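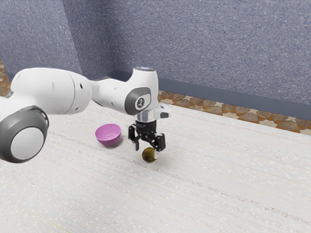 Greifplanung in der Simulation: Obst in eine Schale legen
Projektbericht, Team Pordale
Ximena Manríquez, Masaru Sasaki, Griet Van der Linden
Betreuung: Elvia Pacheco
15. Januar 2020

1 Aufgabe

Ein Roboterarm mit Zweifingergreifer soll ein einzelnes Stück Obst von der Arbeitsfläche aufnehmen und in einer Schale ablegen. Gearbeitet wurde ausschließlich in der Simulation. Unser Beitrag ist die Software Pordale. Sie besteht aus Posenschätzung, Greifplanung und einem Zustandsautomaten für den Ablauf.

2 Ablaufsteuerung

Der Automat hat 6 Zustände: Suchen, Anfahren, Absenken, Greifen, Transport, Ablegen. Der Übergang von Greifen zu Transport hängt nur von der Öffnungsweite der Finger ab. Bleibt sie 40 Zyklen lang konstant und größer als null, gilt das Objekt als gegriffen. Eine Kraftmessung war geplant, wurde aber aus Zeitgründen gestrichen.

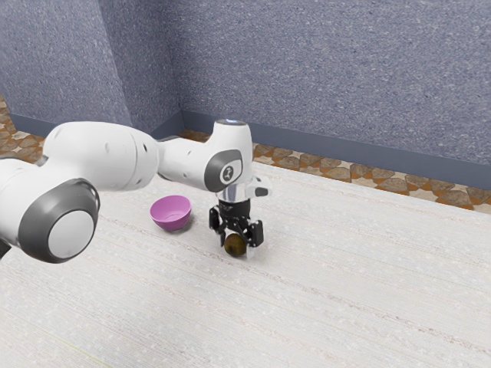
Für den Transport hebt der Planer die Hand zuerst senkrecht an und fährt danach seitlich zur Schale. In der ersten Version lief beides gleichzeitig, dabei streifte das Obst in der Kollisionsprüfung öfter den Schalenrand. Die Bahn wird bei jedem Zustandswechsel neu berechnet – der Planer bricht nach 2000 Iterationen ab und meldet einen Fehler.

3 Ablegen

Die Ablagehöhe ergibt sich aus der geschätzten Lage der Schale und einem festen Abstand. Dieser Abstand war anfangs zu klein gewählt. Der Planer kennt die Schale nur als Hüllquader und weiß nichts von ihrer Öffnung. Refugio Serrano schlug deshalb vor, den Rand als eigenen Kollisionskörper zu modellieren.

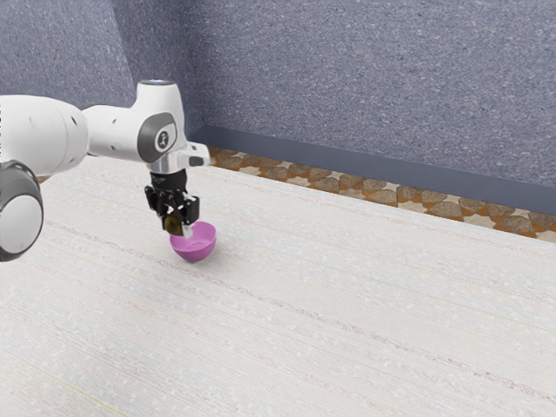
Abb. 1: Greiferfinger am oberen Rand der Schale (Simulation)

4 Wahrnehmung

Die Posenschätzung segmentiert das Objekt nach Farbe und passt eine Kugel an. Bei runden Früchten reicht das aus. Bei Birnen liegt der Mittelpunkt falsch, vor allem wenn ein Teil der Frucht außerhalb des Bildes liegt. Dunkle Flecken auf der Schale der Frucht zerlegen die Maske außerdem in mehrere Teile, die wir nachträglich zusammenfassen.

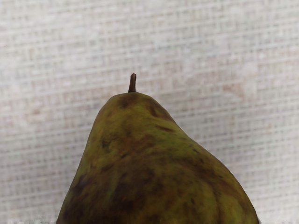 Abb. 2: Birne in Nahansicht, Stiel und fleckige Haut, unten angeschnitten

5 Offene Punkte

Die Kugelanpassung soll bis April durch ein Ellipsoid ersetzt werden. Der Rand der Schale ist als Kollisionskörper angelegt, aber noch nicht mit allen 3 Greifrichtungen getestet.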